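Clindska Bed and Blanket Notes

Read me first

Clindska is a collection of short records of making and unmaking beds. It was started for people who study how soft household things are folded, spread and put away. The present release has 2649 records. Each record is one text file with notes and one still picture, and both have the same file name.

What is inside

The folder "spread" has records where a blanket is laid on a bed. The folder "fold" has records where it is folded for the shelf. The folder "strip" is small and has only mattress covers and sheets. In February we moved 28 records from "fold" to "strip", so please update your lists if you downloaded before that.

Fields in the notes

item: the kind of textile, for example blanket, sheet, cover
base: what is under the item
pattern: plain, striped, printed, or mixed
direction: lengthwise or across
edge: how the end nearest to the viewer lies
remarks: free text, may be empty

The field "pattern" has priority over color. If a blanket has several colors in a print, write "printed" and name only the ground color in the remarks. The older notes from Nisteck used color names in a different way, and we did not correct all of them yet.

How the notes were written

Two persons wrote the notes for every record separately, and then compared them. When they did not agree, the field was left as "unclear". We prefer an unclear field to a wrong one. Size in centimeters is not given, as we could not measure all the blankets in the same manner.

Known problems

Light covers are difficult. A crease in a shiny fabric can look like a seam, and some notes in "strip" have this mistake. Also the word "front" was used for two different sides of the bed in the first records. It now always means the side nearest to the viewer.

Download and use

The files are kept on the Clirov server. One package holds at most 3000 files, and there are 5 checks to run after unpacking, listed in checks.txt. You may use the collection for teaching and research. Please mention the name Clindska and the release you used.

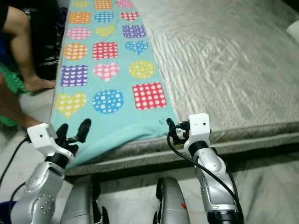

The field "edge" is the one that gets the most letters from our readers, so we explain it a little more. It describes only the near end of the item and takes the values "flat", "over" or "bunched". A turquoise blanket with rows of hearts, circles and squares, lying lengthwise on a grey quilted cover, gets "over" when its lower end goes down past the front edge of the mattress. The plain strip after the last row of shapes is still part of the blanket and should not be noted as a separate border. For "pattern" the value is "printed", and "turquoise ground" goes to the remarks.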